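**Mostitz, 2018-05-02.** Bed-making staff at Flallus, the linen and lodging firm, are now doing part of thier shift with grippers in hand. Aim: teach a machine to fold.
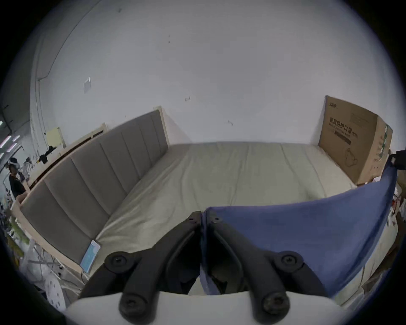
Eight people on it so far, all from housekeeping. Same pay, fewer rooms. Software by Dondolo.

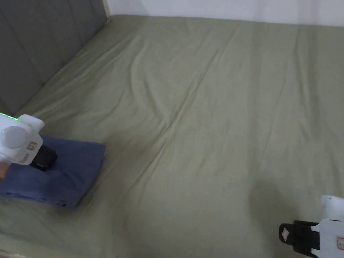 Blue cloth on a green sheet, gripper at the left.

Some 745 folds logged. Slow going, say staff, and hard on the wrists. Breaks now every 61 minutes, they wanted more.
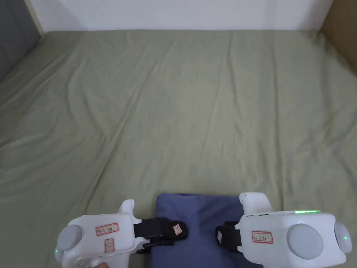 No jobs to go before October, Flallus says. After that, no promise. Union wants it in writting. 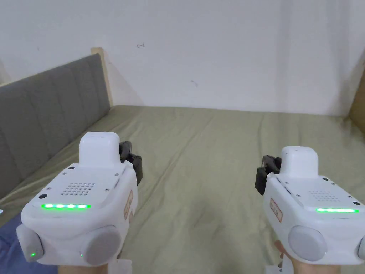 One gripper in each hand, over the bed.

Talks resume at the Mondal site.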